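2 min read

Sorting and packing helpers wanted - Skatis household goods, Filthorpe

Skatis is looking for 4 part-time helpers for its sorting room in Filthorpe. We take in toiletries and small household items, sort them into open plastic bins by type, and pack them for delivery to shelters and student housing. A normal shift handles 1000 items, most of them small: skin cream, toothpaste, soap, combs. 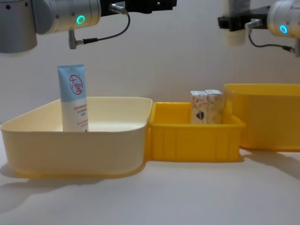

Do I need to read any language besides English?
Only English is needed. Products come in with labels in many languages, and each one has a stock card in English with the bin it belongs in.

Shifts run 10 hours a week, split over two mornings. Wednesday is required, and the other morning is your choice. You will work at a table with bins of different sizes. The work is steady and mostly done standing up, but stools are available. Tubes and bottles with damaged caps are set aside and logged.

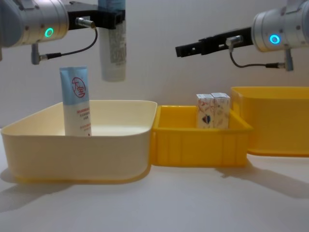 New helpers are paired with Mirta Valdebenito for the first two shifts. After that you will have your own table and a daily list. Bins are emptied and wiped out at the end of each shift - please allow ten minutes for this.

We ask that you are 18 or older, can lift a full bin to waist height, and can commit through the end of November. Packing experience is useful but not required.
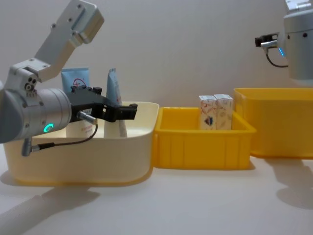
Pay is hourly and goes out every two weeks. Parking is free behind the building, and the 93 bus stops across the street.

To apply, send a short note with your available mornings to Muthu Rao at the Skatis office. A resume is optional.

Related listings
Delivery driver, Navarrete route
Stock clerk, evenings
Label printing assistant, Grumico

Contact | Copyright Skatis | Back to top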